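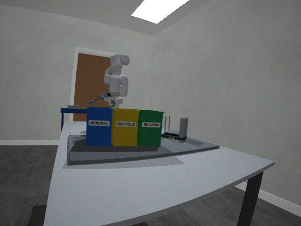

Simulated sorting cell with GENERAL, RECYCLE and RETURNS bins, rendered in Pirnine.

About Plendell

Plendell builds and supports Pirnine, a simulation package for tabletop robot arms. Customers use it to lay out a cell, write the pick and place routine, and run it against a physics model before any hardware is bolted down. We also sell the matching bench kit, Undon, for teams that want to move the same routine onto a real arm.

What the product includes

A Pirnine license covers the scene editor, the motion planner, the grasp tester and the run logger. The sorting cell in the render is one of 5 starter scenes installed by default. Bin labels are plain text fields and can be changed in the editor. Bin color, bin spacing and table height are set in the scene file. Objects are loaded from the parts library, which holds 3109 models in the current release, each with mass, friction and a collision mesh. Customers can import their own meshes. Imported parts need a mass value or the planner will reject them.

Room geometry is kept simple on purpose. Walls, door and ceiling light can be switched off for faster runs, and lighting can be varied between runs for vision work.

Undon ships as a base plate, a controller, a cable set and a calibration card. The arm is bought separately. Supported arms are listed on the Compatibility page, along with firmware versions.

Services

Cell modeling: send us a floor plan and a parts list and we return a working scene file. Drawings in metric units are preferred.

Routine review: we run your program overnight in simulation and report collisions, missed grasps and cycle time.

Training: a 2-day course, on site or remote. Attendees need basic Python.

Company

Plendell was started by Beatrice Mutiso and Anil Varghese, who had worked together on conveyor controls at Hassanpour. The first version of Pirnine was an internal tool for checking reach limits. It went on sale after two Hassanpour customers asked for copies. We now have 171 licensed sites, mostly parcel handling, returns processing and technical colleges.

Anil Varghese runs engineering. Lucienne Bailly maintains the planner and the parts library. Kipchumba Temba handles Undon hardware and repairs. Training and site licenses go through Lilian Mosoti.

Support

Tickets are answered on working days. Attach the scene file and the run log. Scene files from version 1 must be converted before upload, using the converter in the Tools menu. Live help sessions are held every Thursday and can be booked from your account page.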